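Notes for the talk, February 2021. Long version. On the day I use only the bold words.

**Start**

Good afternoon, and thank you to Kristof Meijer for the invitation. My name is on the first slide so I will not say it again. (Drink water before, not during.)

I want to speak about learning to write by hand as an adult, in a script you did not grow up with. I am not a teacher. I started with Chinese characters at 28, in an evening class in Lund, and later I added some Japanese. So I speak as a student who made many mistakes and kept the notebooks.

Ask the room: who has written a full page by hand this month? Wait for the hands. Do not comment if it is few.

**Why by hand at all**

The usual question is why one should write when the phone can do it. You type the sound, the phone gives you a list, you choose. I did this for one year. I could read a menu and send a message, and when the teacher asked me to write the word for "friend" on paper I could not begin. I knew the shape the way you know a face, but you cannot draw a face only because you know it.

After that I made a small rule for myself. Every new word I write two times the same evening, and two times again after one week. Some people write it 120 times in one sitting. I tried this also. My hand learned to move and my head was thinking about dinner.

**The order of the strokes**

Speak slowly in this part, last time I was too quick.

Top before bottom, left before right. Horizontal before vertical when they cross. The outside before the inside, but you close the box at the end. These rules have exceptions and you will meet them in the first month.

Simple characters are good to begin with, and they are also dangerous. The character for ten is one line across and one line down. The character for earth, 土, has two lines across, the lower one long. If you make the lower one short and the upper one long, you have written 士, a different word. My teacher never let this pass. I was annoyed then and I am grateful now.

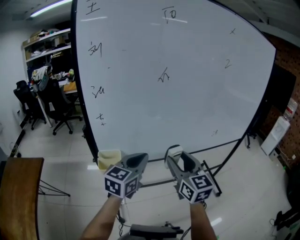 *Marker on whiteboard. Near the bottom left, a small cross-like mark that resembles 十.*

Next point is size. On paper with squares, each character has its own room and you see quickly when one is too fat. On a board there are no squares. Beginners write big at the start of a line, then smaller and smaller, and the line goes up or falls down. Advice I got from an older student: stand one step back after every character. It looks strange but it works for me.

**Tools**

Keep this short, people always ask about it after.

I use a notebook from Grellico, the one with pale green squares, and a soft pencil. For a while I had the Nellow app, which checks your strokes on the tablet. It is good for order and bad for pressure, because glass does not push back. I stopped when my subscription ended. A friend likes the Darnora brush pens. For me they are too wet and I get ink on my sleeve.

**Forgetting**

This is the part I care about most.

You will forget. I forget characters that I have written for years, and then I remember a difficult one that I saw only once on a shop door. Chinese and Japanese speakers tell me it happens to them too, they lift the pen and nothing comes. I was very relieved when I heard it. Before this I thought it was my age.

What I do now: I leave a gap, I write the sound in small letters, and I continue with the sentence. In the evening I fill the gaps with another color. After some months you can look through the notebook and see where the color is.

(Show the notebook from May here. Hold it up, do not pass it around, the pages are loose.)

**If there is time**

The story about the birthday card. If we are late, skip to questions.

**Questions**

Repeat each question in the microphone before the answer. If someone asks which script is harder, say that I have only tried these, and ask what they are learning.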